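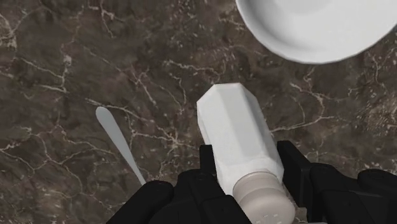 White shaker, white dish, dark marble counter.

I have been going back and forth with my friend Zahira Sutanto for most of June about salt. She says I'm a snob. I say I just want my dinner to taste like something, and I want to be the one who decides how much.

My complaint is with restaurants that have quietly taken the salt off the table. You know the ones. You sit down, you get a candle and a tiny vase and a card with the cocktail list, and no salt anywhere. If you want some you have to flag a person down and ask, and you feel like you've insulted the chef's mother. I did it at Zokmont last month (great bread, by the way, get the bread) and the server was perfectly nice, but he came back with a pinch of it in a saucer. A pinch! For a whole roast chicken and two grown women!

Zahira's argument is that the cook has tasted the food and knows what it needs. Fine, but the cook tasted it with the cook's mouth. My dad salts everything before he even picks up his fork and my sister can barely stand a potato chip. They've been eating the same meals for decades and they have never once agreed on the soup. What is one chef supposed to do about that?

And yes, I know some people need to watch how much they eat. I'm one of them, kind of, after my last checkup. That's exactly why I'd like the food to come out a little under and let me finish the job myself. A kitchen that salts to its own taste and then hides the shaker has made that choice for me, and usually it went heavy.

Yesenia Cusi, who I used to wait tables with, thinks it's really about looks. Shakers are diner stuff, she says, and nobody charging $30 for a pork chop wants to look like a diner. She's probably right. But I love a diner! At Minja, down the street from me, the salt lives on the table next to the hot sauce and they fill it every morning before they open. I've eaten there 2 times this week and I didn't have to ask for a thing.

So put it back, please. If the chef gets hurt feelings when I reach for it — well, I'll tip extra.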